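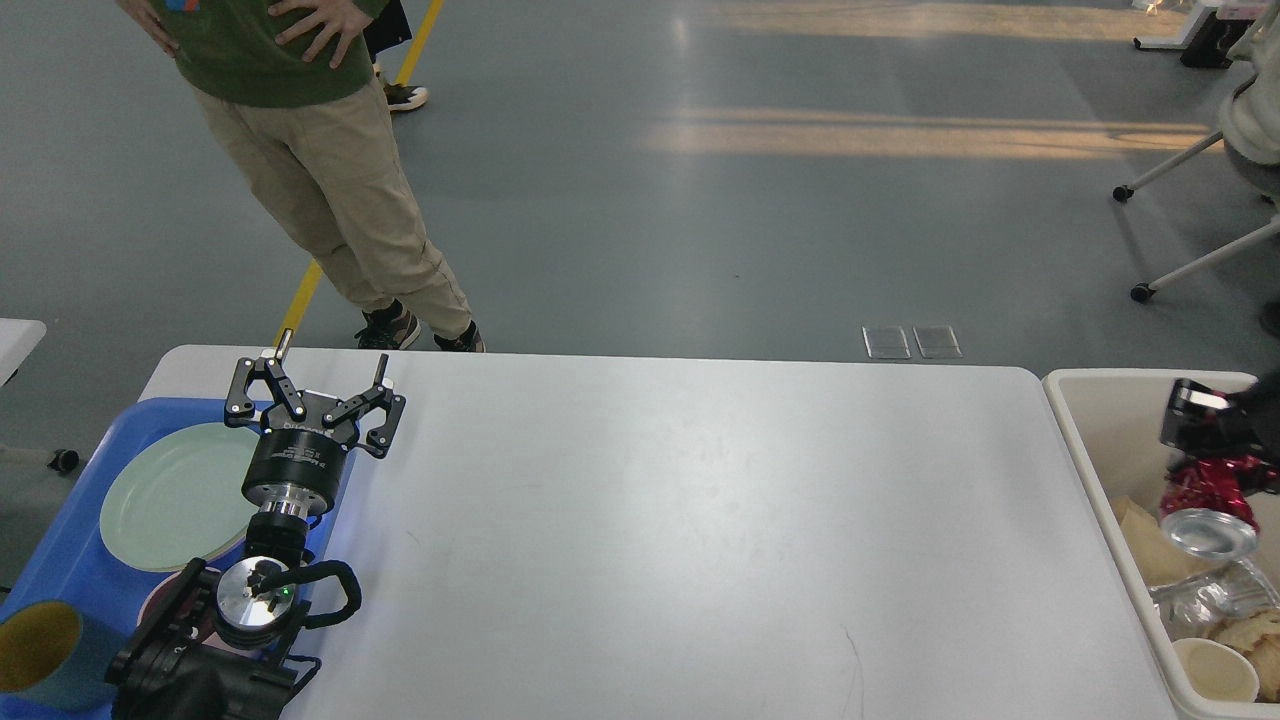

A reader wrote in to say that clearing up after a shared lunch takes her longer than making it, and that half the time goes to picking forks and mugs back out of the garbage bag. She asked if it was better to do the trash first or the dishes first.

Either order works if the two have separate places to go before you start. The mix-ups come from carrying everything to the kitchen in one armload and sorting it at the counter, where there's no room. Sort at the table. You need a tray for the dishes, a bin for the trash, and a damp cloth for the end.

Tray on one side, bin on the other

Put the tray at one end of the table and the bin at the other. If they stand side by side, people in a hurry drop things into whichever is closer. With the length of the table between them, they have to think for a second. I keep the tray on the left as I stand, and the bin on the right. If you're left-handed you may like it the other way. It matters more that it stays the same every time.

Any shallow tray will do, as long as it has a lip and wipes clean. A strong color is useful, blue for instance, so that people can see which one is for dishes from across the room. For trash, pick a bin with tall sides that can stand on the table itself. Floor bins are fine at the end of the day, but people miss them, and then you're bending down for cups.
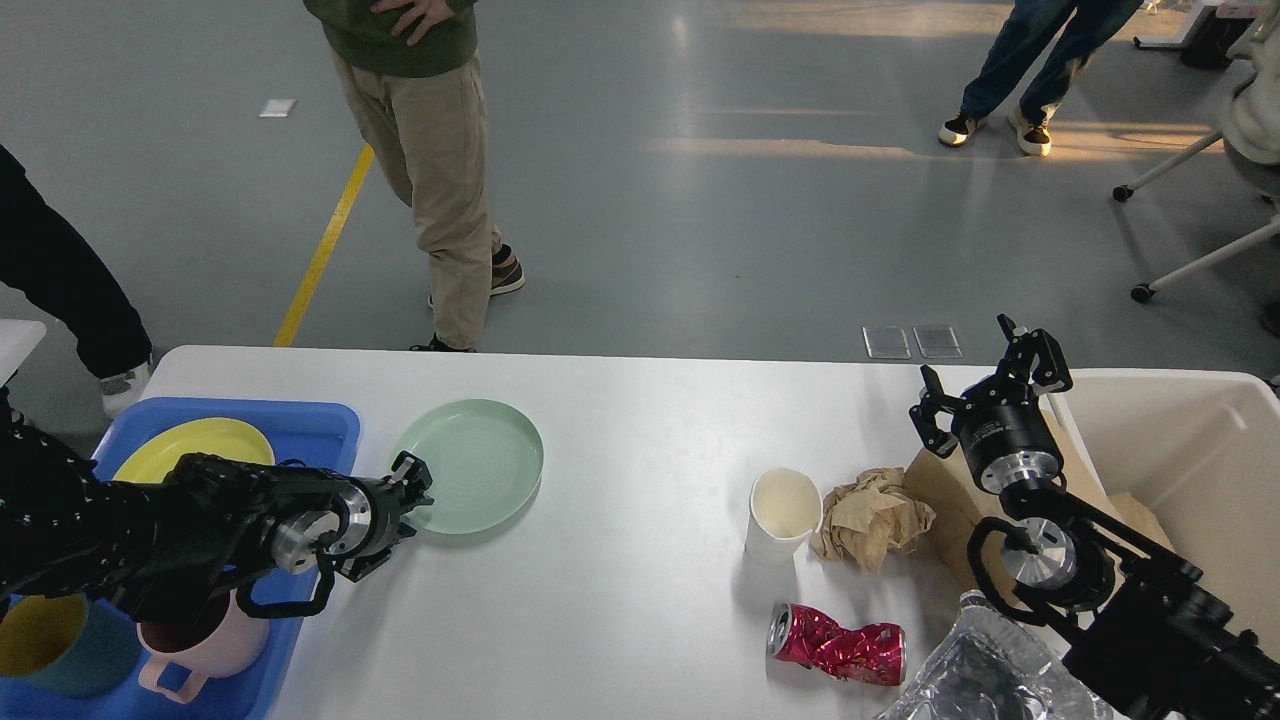 Pull the dishes in first if there aren't many of them. Plates go flat in the tray, big ones underneath. Cups and mugs go in the corners, where the sides of the tray stop them from rolling. Don't put a mug on top of a stack of plates, even for a short walk. If a plate is still lying out in the middle of the table, scrape it over the bin before it goes in the tray. A rubber spatula does this better than a fork and doesn't scratch.

Plastic plates and cups, the bright kind used for picnics and kids, are light enough that you can fill the tray. With stoneware, stop at half and make two trips.

Check each cup before you move it

Paper cups are the ones that cause spills. They look finished and have an inch of cold coffee in the bottom. Tip every one into a pitcher or an old jug before it goes in the bin. A wet bag weighs more and leaks at the seam, and then you have the floor to do as well. Once they're drained you can stack them inside one another, and they take up very little room.

Cans get the same treatment. Drain them, then crush them if your recycling service allows it. Ours in Prallcombe takes them crushed or whole, but some places want them whole for the sorting line, so look at the leaflet.

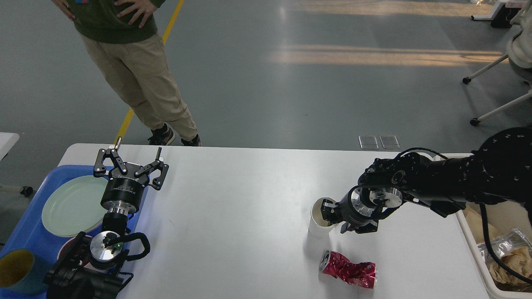
Paper comes next. Brown paper bags and wrapping fill a bin faster than anything else when they're thrown in as loose balls. Flatten the clean ones and stand them against the side of the bin. Greasy paper can be balled up and pushed to the bottom, under the heavier things. Plastic wrappers go in with the regular trash unless you have a drop-off for them.

If you have to use one bin for everything at the table, that's all right. Take the cans and clean paper out afterward over the recycling, wearing gloves. It takes a couple of minutes. At the October lunch we had 51 people and one bin per table, and sorting them out back afterward was still quicker than trying to get everyone to use three bins properly.

Foil

Foil trays and loose foil can usually be recycled if they're clean. Rinse off the worst in the leftover dishwater, then squeeze the pieces together into a ball. Small scraps tend to get lost in sorting, so save them up until the ball is about the size of a fist. A tray with cheese baked onto it isn't worth the hot water, and I throw those out.
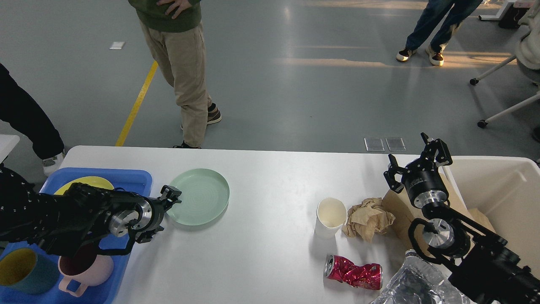
Wiping down

Leave the cloth until both ends are clear. Lift the tray and the bin off the table completely, as crumbs and drips collect under them. Brush crumbs into your hand first, then wipe from the far edge toward you. On a white table, use a soft cloth and a little dish soap. I used Zilura cream cleaner for a while and it left the top dull, so now I save it for the sink.

Dark scuffs often come off with a damp cloth and baking soda, rubbed lightly. Scratches won't, and scrubbing makes them wider.

Putting the tray and bin away

Wash the tray along with the last of the dishes and stand it on edge to dry. Put a fresh liner in the bin before you store it, and tuck a few spares flat underneath the liner. Both of mine live on the bottom shelf by the door with the cloths inside the tray.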